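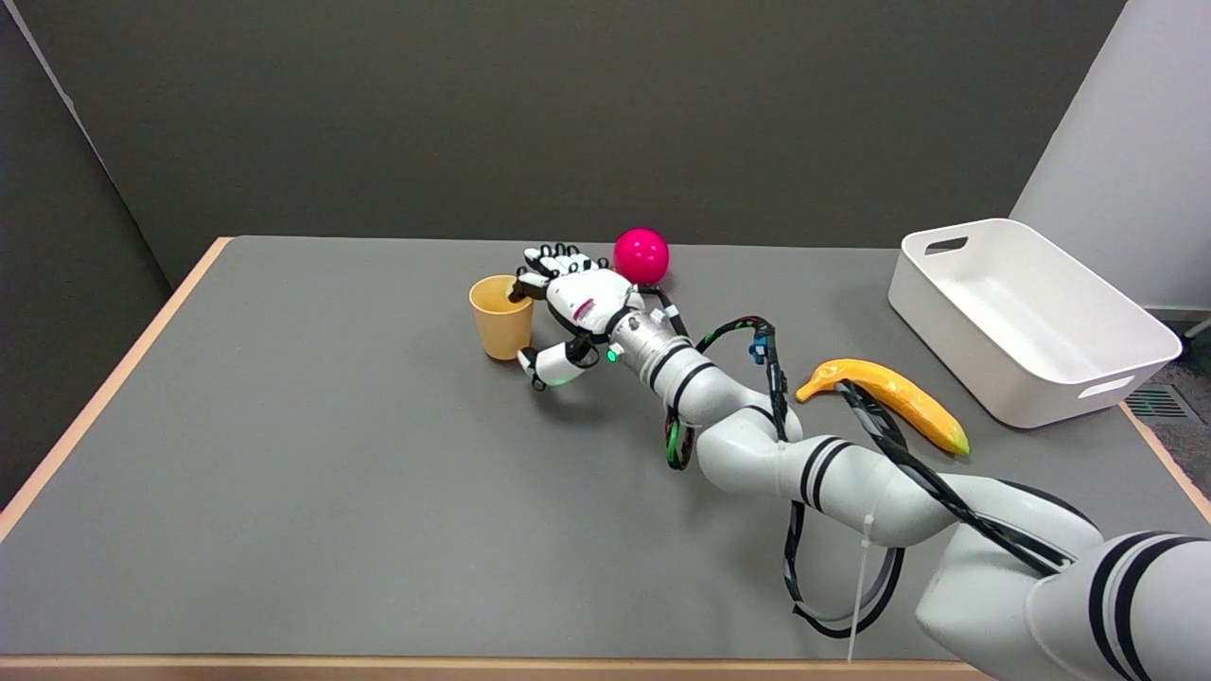
3. Results

3.1 Breakfast oats and fullness through the morning

Of the households that took part at Grivthorpe, 234 adults returned a complete food diary. Each person ate the three test breakfasts on separate weeks: rolled oats cooked with water, the same oats soaked overnight in milk, and a toasted oat cereal matched for energy. Order was set by drawing lots. Diaries with a missing breakfast entry were left out of the analysis, as set out in Section 2.

Cooked oats gave the highest fullness scores at mid-morning. Soaked oats came next, and the toasted cereal was lowest. The gap between cooked and soaked oats was small and had closed by noon. The gap between either of these and the toasted cereal was still present at lunch, when people who had eaten the cereal also served themselves larger portions of bread and potatoes. Vegetable portions did not differ between the three breakfasts.

We had expected the soaked oats to do at least as well as the cooked oats, given the added protein from the milk. Several diary notes suggest one explanation. People described the soaked oats as quick to eat, and eating time was shorter for this breakfast than for the hot one. A hot bowl has to be eaten slowly. We did not control eating speed and cannot separate it from the effect of the food itself.

3.2 Snacking between meals

Snacks were recorded with a time and a household measure (a handful, a slice, a small pot). Fruit was the most common snack on all three breakfasts, followed by biscuits. Fewer biscuits were eaten on the cooked oats weeks. Fruit stayed the same. Hot drinks were logged separately, and sugar added to them was counted towards the day's total, but milk in tea and coffee was not, because too few people measured it.

Saturday was different from the rest of the week. Breakfast was eaten later, lunch was often skipped or merged with it, and evening snacks made up more of the day's energy. Removing Saturday from the analysis made the difference between breakfasts slightly clearer but did not change the order.

3.3 Liking and willingness to continue

Participants rated each breakfast on a scale from 1 to 5 at the end of the week. The toasted cereal was liked best in the first few days, and its rating then fell. Ratings for cooked oats rose over the same period. Soaked oats divided people: scores gathered at both ends of the scale, with few in the middle. Texture was the usual complaint, and those who disliked it on the first morning rarely changed their minds.

Toppings were allowed from a fixed list (chopped apple, raisins, cinnamon, plain yoghurt). Apple was used most with cooked oats and yoghurt most with the toasted cereal. Participants who used a topping on most days gave higher ratings whichever breakfast they were eating. The fullness results did not change when toppings were added to the model.

3.4 Comparison with the earlier Krajčí diaries

The same diary form had been used in our earlier work at Krajčí, where only two of the breakfasts were tested. The cooked oats results from the two sites agree closely. The toasted cereal scored higher for fullness at Krajčí, but it was served there with whole milk and in a larger bowl, and the two sets of scores should be compared with care. Lunch was also eaten earlier at Krajčí, which shortens the time over which any difference could show.

3.5 Missing entries

Most missing entries fell in the last week of the study, whichever breakfast was being eaten. People with young children missed more evening entries than others, and shift workers missed more at midday. Filling the gaps with each person's own average for that time of day gave the same order of breakfasts as the main analysis. The full set of scores, by breakfast and by hour, is given in Table 2.

Figure 1. Robotic hand at a paper cup.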